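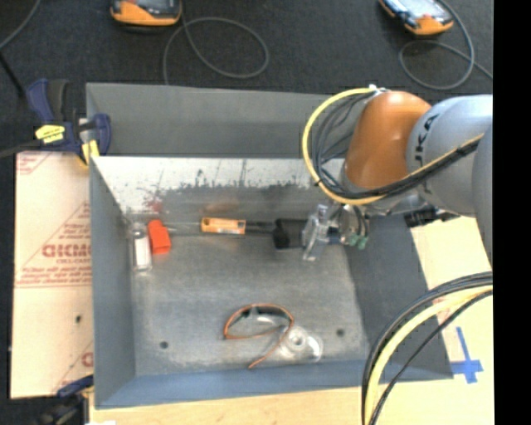
Thursday, February 1, 2018

Bins day. Meant to be an hour, took the whole morning. Writing it up fast before I lose the order of things.

Gray metal bin first (the big open one). Emptied and wiped out, then back in its spot. Floor is scuffed all over, lighter patches where the finish has gone dull in a different way, none of it catches a fingernail. Leave it. Back wall is the real question. Upper part worn bright, almost white, and then it goes ragged and speckly lower down. Tried the Flitia cleaner on a corner of the speckle with a rag. Rag came away a little gray, wall looks the same. So either it's in the surface or Flitia is the wrong stuff. Not going at it with scotch-brite until someone tells me what the wall is coated with, if it's coated.

Faint red smudge near the left end of that wall, still there. Thought it was marker. Alcohol didn't shift it. Could be paint off something. Low priority.

Holes in the floor, lower left and lower right. Small, round, but an M3 washer goes through flat if you tilt it right, ask me how I know. Spent too long on hands and knees with the magnet. Options:
- tape from underneath (ugly, will peel, tape gets everyhting stuck to it)
- rubber plugs, Lockyer catalog has a bag of 50 which is silly for this but they're cheap
- leave open, keep small hardware out of that bin entirely

Going with plugs if the size matches. Need calipers, calipers are at Trinimton with the rest of the measuring kit. Until then option three. NO loose washers, nuts, spring clips in the metal bin please.

What goes in it then. Long talk at the bench over this, wrote down where we landed: hand tools with a body and a shaft, blocks, anything you can grab without tweezers. The thin-shaft tool with the orange body can stay in, also the red-orange block. Both read nicely against gray, you find them straight off. The black-handled picks don't, they vanish along the bottom of the walls, so those move to the Fustel drawers.

Labels. The pale strip on the orange tool is the sort of thing I want on all of them, light strip, dark ink. Half the tools in the second tote have labels I put on last May and they're curling already. Paper, my fault. Redo with the plastic tape, wipe the tool down with alcohol first, press, leave overnight. Did the calipers case and the small square this way back then and those are fine still.

Fustel drawers: pulled the lot. Top one jams on the left runner, had a bent paperclip in it. Straightened, threw away, runs ok. Bottom drawer has no liner and it rattles like mad, cut a piece of the green rubber mat to 60 cm, too long, trimmed by eye. Fits now, slightly wavy at the back. Good enough for picks and scribes.

Second tote (plastic, the one with the split rim): emptied onto paper. Found the missing hex key, found a dried up glue bottle, a pen cap, lots of grit. Grit is what scratches the floors in the first place I think. Vacuum before wiping from now on, not after. I did it the wrong way round on the first tote and just pushed the stuff around in a wet smear.

Tried the light while I was at it. With the ceiling row on, the metal walls throw colors back at you, there's an orangey-brown patch on the back wall that I took for rust for a good minute. Moved my head, couldn't make up my mind, rubbed it, nothing on the rag. Reflection. Noting it so the next person doesn't start sanding. Real rust would be at the seams first, looked there with the flashlight, found none.

Side walls fine. Right one slopes outward more than you expect, so a rod leaned there slides down and ends up flat along the bottom. Lay long things flat from the start, toward the back.

Time: 2 hours on bins, the rest on drawers and hunting the washer. Washer not found btw. Probably under the cabinet.

Used up: most of the Flitia, one roll blue paper, the good rag (now the bad rag). Gloves ok.

To do
- calipers back from Trinimton, measure both holes
- order plugs from Lockyer, add Flitia refill to same order if they carry it
- relabel second tote, plastic tape only
- tote with the split rim: replace or put duct tape round it, sharp corner got my sleeve twice
- ask what the back wall finish is before anyone scrubs it
- vacuum hose has a crack near the handle, whistles, still sucks

Later, after lunch: checked the liner in the bottom drawer, has already crept forward a bit. Two dabs of double sided at the back corners. Also the top drawer jams again. Not the paperclip then. Runner looks slightly bowed, will take it out tommorow when there's space on the bench.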